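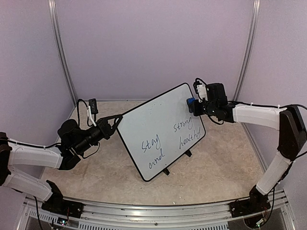
Volume 6, page 100

Product Review: The Wonard Desktop Whiteboard
Reviewed by Cecilia Gyamfi for the Quansah Office Supply Bulletin

The Wonard was placed at the front counter of our Tedell branch for three months and used daily for short notices to staff and visitors. It is sold with one marker and a cloth.

Fresh writing came away with the cloth alone. Text left over a long weekend in December needed a damp cloth and left a pale shadow. 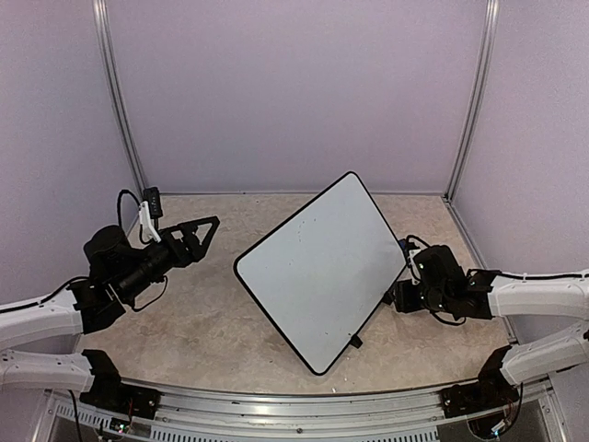

Can the board be cleaned with ordinary glass cleaner?
The maker advises plain water for daily care and a mild cleaner once a month.

The supplied marker is adequate but dries out quickly if left uncapped. Branch staff preferred a broader tip, which could be read from the far side of the counter.

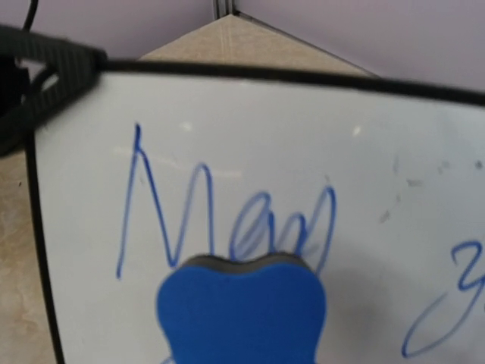
Blue marker on a small whiteboard.

Comfort Wumbei, who manages the branch, found the board steady on a level counter. The Farnis model reviewed previously costs less, but its surface stained sooner. 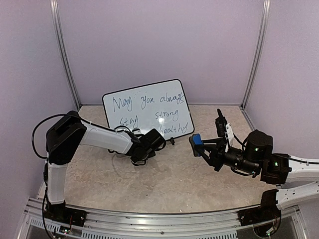
Small whiteboard, standing upright.

The Wonard is recommended for reception desks and small offices. Replacement markers must be ordered separately.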